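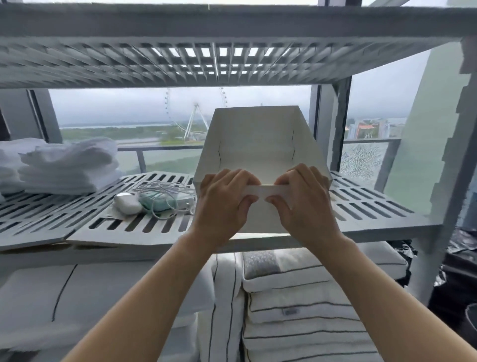
The first thing Napaporn Panyasiri asks for when she walks into a plant is the lubrication schedule, and the second is the spares store. She loves a spares store! Mention one and she is off, talking about bearings nobody has turned in years and seals gone stiff in their bags, and about how you can learn more in there over a morning than from a month of dashboards. Her idea of good storage is wonderfully plain: an open white cardboard box with no lid, on a white shelf, light enough that a person can take it by the front rim with both hands and tip it forward to see what's inside. If you have to climb, unlock or phone someone to find out whether you own a coupling, she says, you'll order another coupling.

Panyasiri runs the reliability group at Bengate, a bottling site with three lines and a boiler house older than most of the people who look after it. When she arrived, the maintenance crew was good and tired. They were changing parts by the calendar, every gearbox on the same interval, because that was how the sheet had been set up. Some of those gearboxes ran day and night. One of them drove a conveyor used only in the pre-holiday rush, and it got fresh oil as faithfully as the rest.

So she started with grease, and I could have listened to her on grease all afternoon. Her team pulled the records for 165 bearings and went around to every one with an ultrasonic probe and a notebook. They listened first and greased second, a shot at a time, stopping when the sound leveled off. A surprising number needed nothing at all. Seventeen had been packed so full that the seals were pushing out, and those were the ones that had been failing "early" and getting blamed on the supplier.

"We were hurting them with kindness," Panyasiri told me, and then got up to show me a ruined seal she keeps in her desk drawer.

What I like so much about the Bengate work is how cheap the first year was. The big purchases came later. Before those, they labeled the grease guns, gave each grease its own color, and threw out a drum of something that had lost its label (there was a debate about the drum, which I gather went on for weeks). They moved the oil indoors. They put desiccant breathers on the worst gearboxes, the ones near the washdown area, and sent samples to a lab for water content. The numbers came down and stayed down.

Then came the vibration work. Bengate now uses a package called Gravar, which the technicians speak of with real affection, though the early months were rough. Every alarm limit had been left at the default, and the thing cried wolf from breakfast on. The fix was patient and a little dull: run each machine at its normal load, collect a baseline, set the limits from that, and go back after any rebuild to do it over. One of the younger mechanics took it on as his own project and got through the filler drives in 11 weeks. He can now tell you from a spectrum whether a pump has a loose foot, and he'll happily tell you even if you haven't asked.

Other plants have noticed. Skesar, which presses automotive trim two valleys over, sent a crew to walk the route with Bengate's people, and a paper mill at Inthanon has borrowed the grease charts outright. Panyasiri is delighted by this and also a bit wary. She doesn't think the charts travel well without the listening. A route sheet written for a bottling line will give you the wrong interval for a press, and she has seen people copy a number because it was printed neatly.

Her advice to anyone starting out is to pick one small group of machines that everyone complains about and stay with them until the complaints change. Write down what you find in the words the operators use. Keep the failed parts, cut them open, and let people handle them. At Bengate there's a bench by the shop door for exactly this, and on the day I visited it held a bearing race with a line of neat dents in it, left by somebody's hammer at installation. Three mechanics were leaning over it with their coffee, arguing about which hammer.

The next job is the boiler feed pumps. She has been looking forward to those since April.

Search articles Enter keyword Go

We use cookies to remember your settings and count visits. Accept Manage preferences

Related stories
Reading an oil report without a chemistry degree
Soft foot: finding it and fixing it
How we rewrote our work orders
Belt tension by ear, by gauge, by guess
A visit to a gearbox rebuild shop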